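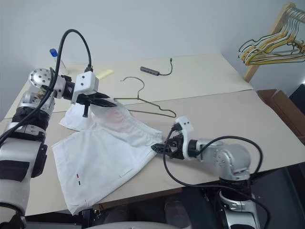 Garment care trials, Drurinton workroom, 29 September 2020. The purpose of this entry is to record the present arrangement for pressing and hanging light-coloured items before they are returned to store. The table remains covered with the pale cardboard sheets, and the seam between two of them still runs across the middle, where fine fabric may catch. The white piece was bunched up on this surface, with the olive-green wire hanger laid flat behind it. A faint pinkish-red mark or print shows through near the upper middle and should be checked against the intake list before any treatment is applied.

Urs Kofler has asked that wire hangers be kept for items under 200 g. Heavier pieces are to go on the Ferken hangers, of which six were received in July. Creases set along a long fold are to be steamed from the reverse side – the Uder cloth is adequate for this.

Outstanding: replace the cardboard with a single sheet; confirm with Reto Frei whether item 287 is to be hung or folded; return five sample bags to Khondokar. Stock labels have not yet been reprinted.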